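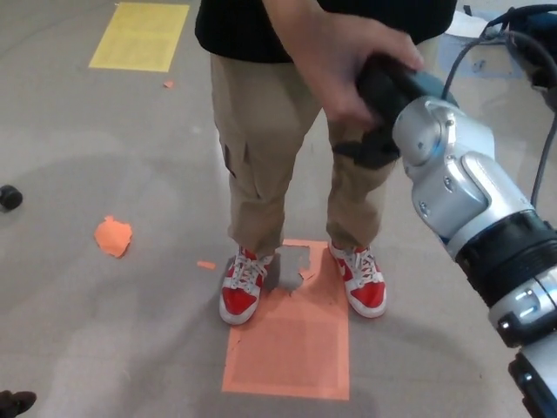
Tarık Yurt wrote in to ask why I bother with paper floor markers when the base has its own odometry, and whether a full recalibration every time the arm comes off its mount is overkill. His own arm gets a home-position check and goes back to work.

The short reply is that the home check only tells you the encoders agree with themselves. It says nothing about where the arm sits relative to the floor. After I replaced the wrist cable on ours in December, the home check passed and the tool was still 30 mm out at full reach. The mounting plate had gone back on slightly rotated. Four bolts, clearance holes, no dowel pins. The joints were fine.

So the floor markers stay. Colored paper, taped flat, one color per station. Orange is the hand-guiding station, where one person holds the handle and moves the arm through the poses while another reads off the log. Yellow and light blue are for the other two base positions. Paper has an obvious weakness, in that it tears when people stand and turn on it. A torn marker is still usable if two outside corners survive, as I measure from the corners and never from the middle. Vinyl lasts longer but leaves glue on the concrete, and the glue picks up grit that ends up in the casters.

The procedure as it stands now:

Park the base and lock the casters.
Check the cable along the back of the arm for slack at every joint limit. If it pulls tight anywhere, stop and reroute it.
Put the arm in hand-guiding mode and confirm the handle releases cleanly.
Guide the arm through 67 poses, slowly, with a short pause at each.
Run the fit and look at the residuals per joint before looking at the total.

The last step is where I lost the most time. Our fitting script (Prutus, in-house, badly documented) prints the total error first, and a good total can hide one bad joint. Chaltu Tamiru changed it to print the joints in order, worst one flagged. That should have been done years ago.

The cable itself is a wear part. The one I took off had about 3,000 hours on it and the jacket had gone stiff near the elbow. I now log the hours on a tag at the base connector and swap early.

Still open: dowel pins for the mounting plate. I have a drawing. Drilling the plate means taking the arm off again — and then doing all 67 poses over.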